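We use cookies to improve your visit. Accept | Settings

Meenakshi Gautam laughs when I bring up the counter at the Borkville studio. "I wanted one clear white surface, and then of course the plant moved in!" 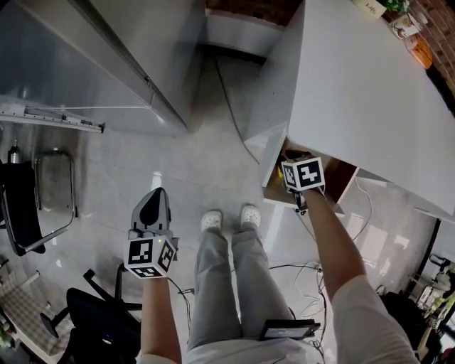 A drawer for everything

"I'm in and out of those drawers all day," she tells me, "and I still open the wrong one." The brick she'd never paint, she says, whatever her friend Finbarr Ó Dálaigh advises.
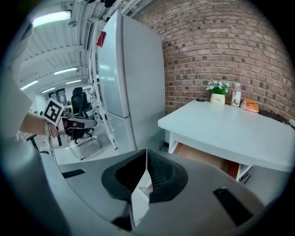

HOME & WORK

The tall white fridge came later, in June. "Oh, we argued over that corner for 5 weeks, and now I can't picture it anywhere else."

Related
Undetti's small kitchens
Kulel: shelves for renters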